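**Open afternoon at Condarthorpe, manipulation lab.** Notes as I go. Thread.

1/ The demo bench is a toy kitchen: hob, sink, cutting board, dark tiled splashback. One black arm, working from overhead. Prasanna Barua gave the intro and kept it to four minutes, which I appreciated.

2/ The software is called Jastina. It takes a typed instruction and outputs arm motion at a fixed rate. Training set for this kitchen: 419 episodes, all driven by hand. I had assumed several thousand.
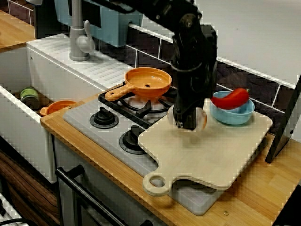 3/ Asked about gripper clearance over flat surfaces. Hashini Gazi said they set a minimum height in software and let the fingers comply for the rest. No force sensor at the wrist. Contact is inferred from motor current, with the usual noise problems.

4/ Props are moved between runs on purpose. Pan, bowl and pepper do not have marked positions. The hob and sink are fixed, so the policy could still be leaning on those. Hashini agreed and said a second kitchen is planned for December.
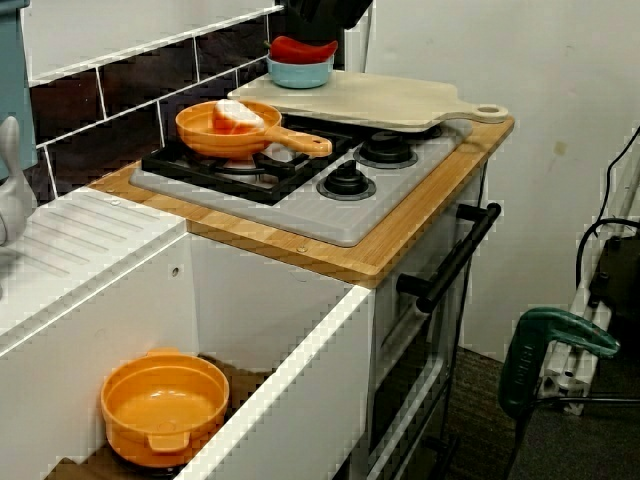 *Orange pan on the grate, red pepper in the blue bowl.*

5/ Evaluation: 188 trials, 147 passed. A pass means the object ends up where the instruction says, with nothing else knocked over. Janaka Gamage scores from video without seeing the policy version. Good practice, and rarer than it should be.

6/ Most failures are at the grasp. Thin rims and glossy plastic are the worst cases. The pan is awkward because a small error at the rim turns the whole thing on the grate.

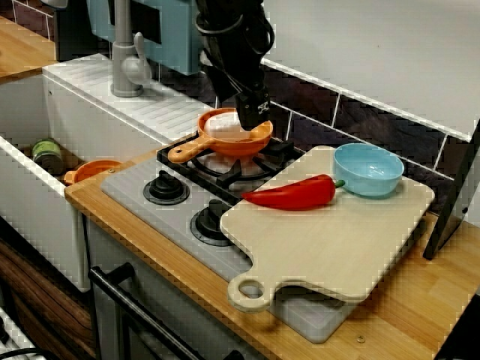
7/ Latency came up twice in questions. Inference runs on a machine in the same room. They tried a remote one and the arm hesitated before each close of the gripper, so they went back.

8/ Not covered: lighting changes, liquids, anything heavier than a toy. I asked for the failure videos. Lutfa Ekanayake is checking whether they can be shared and I'll add a link if so.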